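Plerkuris tape transfers: progress and a change of file format

The transfer of the Plerkuris concert tapes resumed in February after a gap of two seasons. The reels cover the Flirkthorpe loft sessions and the two Alhassan quintet dates, all recorded at 7 1/2 inches per second on quarter-inch stock. Seven reels from the Alhassan dates showed binder breakdown and were baked before playback. The second reel of the first date has a dropout in the left channel during the bass clarinet solo, and it has been left as is.

Files up to catalog number 700 were posted as mp3s at a fixed bit rate. From 701 on, the download page carries FLAC, with an mp3 copy for streaming only. Older entries will be replaced as the reels come up for checking. Track titles follow the tape boxes, even where the band later recorded the same piece under another name – the Zarker LP is the usual source of confusion.

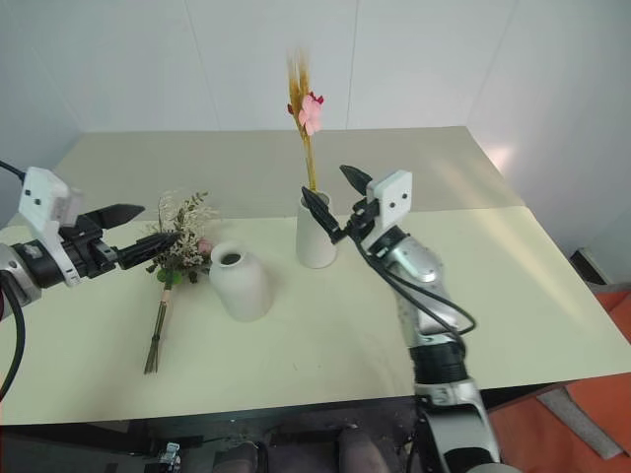 Adom Amissah writes that the tape box for reel 20 is wrong in any case: the piece marked "Second Line for Two Altos" is the closing theme from the Zarker side, taken slower and without the drum introduction. He also hears the pitch as nearly a quarter tone flat and suspects the recorder ran fast that night.

The pitch point has been checked against the piano on the same reel, and he is right. A corrected file will go up as number 2255, with the uncorrected one kept beside it. Titles will stay as written on the box, with a note added.

Subscribers who downloaded reel 20 before September 2011 have the flat version.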